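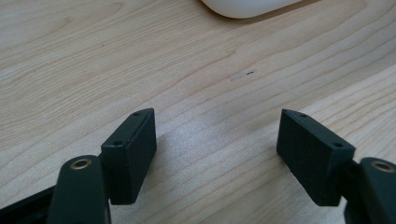

Figure 2. Light-coloured desk surface with visible grain and a soft sheen towards the right.

3.2 Surface finish and reported glare at shared desks

Complaints about glare in shared offices are usually attributed to windows and screens. The desk itself has had less attention, although it fills a large part of the lower visual field whenever a person reads from paper or writes by hand. This section deals with the part played by the desk finish at the Nosurville site, where pale wood-effect and pale wood surfaces had replaced dark ones before the present study began.

Two properties of a finish matter for our purposes. The first is lightness, which sets how much light the surface returns overall. The second is gloss, which sets how far that light is returned in one direction. A pale matt surface raises the general brightness of the task area and lowers the contrast between white paper and its surroundings. A pale surface with some sheen does the same, but adds a patch of reflected light whose position depends on where the lamp and the reader are (Figure 2). The patch moves when the reader moves, and for this reason it is easily missed by a meter fixed above the desk.

Participants were 46 office staff, all of whom worked at the site on at least two days a week. Each completed a short reading task of 10 minutes at a desk with a satin finish and again at a desk with a matt finish. The order was alternated. Lighting came from ceiling fittings only, with the blinds closed, and sessions in July were held before 10 in the morning to limit heat in the room. After each task the participant marked the degree of discomfort on a printed scale and noted whether the chair or the paper had been moved.

Discomfort ratings were higher at the satin desks, though the difference was small and was not found in every participant. Of the 46, 30 gave the satin desk the higher rating. The remainder gave equal ratings or preferred it, several remarking that the matt desk looked dull. Movement of the paper was noted more often at the satin desks. We take this as weak evidence that readers correct for reflected light without treating it as a problem - a point also made by Doolan in her earlier work on drawing tables.

Grain was not controlled. Strongly marked grain may break up a reflected patch and make its edge harder to see, or it may simply distract. The Flestora desks used in the matt condition had a plainer grain than the Lazaridis desks used in the satin condition, and the two effects cannot be separated with the present data. Sydorenko has suggested sanding and refinishing one set of desks so that grain is held constant, and this is planned for the Zatanau site.

Age of finish was a further source of variation. Satin coatings tend to become glossier where the forearm rests and duller where they are cleaned with abrasive cloths. Desks with visible wear across the reading area were left out, but no gloss readings were taken on the desks that remained. Later work should record gloss at several points on each desk - including the front edge - before and after the test period.

Shares 10 | Comments 2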